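In Defense of the Good Plates

My parents owned a set of dishes that came out for holidays, and I can say with confidence that I ate off them fewer times than I visited the dentist. They lived behind glass. We lived in front of it, eating meatloaf off things with a faded rooster in the middle. I believe the arrangement was supposed to teach us respect for nice objects. What it taught me was that the nice objects were waiting for better people to show up.

I bring this up because I am now the owner of a 14-piece set, and I have been told more than once that I am using it wrong. Using it wrong, as far as I can tell, means using it.

The trouble starts in the store. I went to the housewares place in Plurkden to replace a cereal bowl, which is how all large purchases begin, and was told that the pattern I liked came in "everyday" and "occasion." The occasion version cost 4 times as much. I asked what the difference was. The clerk said the occasion line was more delicate. So for the extra money you get a plate that is worse at being a plate. I have thought about that conversation every week since, usually while loading the dishwasher.

There is a whole industry built on this idea. Ollura, a catalog I never signed up for and can't get out of, sells quilted zip-up cases for storing dinner plates, with felt circles to go between them. Sleeping bags, in other words. The plates in my parents' cabinet had better bedding than I did at camp. The catalog also sells a cabinet with lights in it, so you can look at the dishes you aren't eating from while you eat from the other ones.

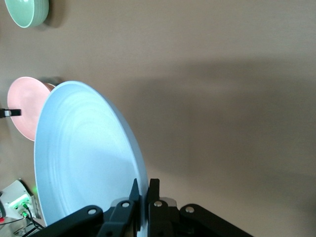 A light blue plate, tilted up on its edge.

People who save their dishes will tell you it's about making an occasion feel special. I'd find this more convincing if the occasions were any fun. In my family the good plates turned every Thanksgiving into a hostage situation. You couldn't scrape. You couldn't stack. A cousin was once sent from the table for sawing at his turkey too hard, when anyone who had tried the turkey knew he had no choice. Afterward everything had to be washed by hand by the one adult who could be trusted, and she spent the rest of the evening in the kitchen, mad at all of us. Very special.

The other argument is resale. Someday, I am told, those dishes will be worth something. I invite anyone who believes this to visit the antique mall in Gutden, where you can walk past shelf after shelf of complete sets, gold rims perfect, not a fork mark on them. I saw a service for 12 last December with a tag that had been marked down from $669 to what I'd pay for a decent pair of shoes. It was lovely. It had also clearly been saved for somebody's whole life, and then for somebody else's, and there it was next to a box of extension cords.

I'm not a monster. I don't put the platter in the microwave. If you have something your great-grandmother carried across an ocean in her lap, go ahead and put it behind glass, with the little lights if you must. But most of us are guarding things that came from a department store and a gift registry.

So I use mine. I have toast on them. I have had leftover noodles on them at 11 at night, standing up. One has a chip now, and I turn it to the far side when company comes, which I suppose makes me my mother after all.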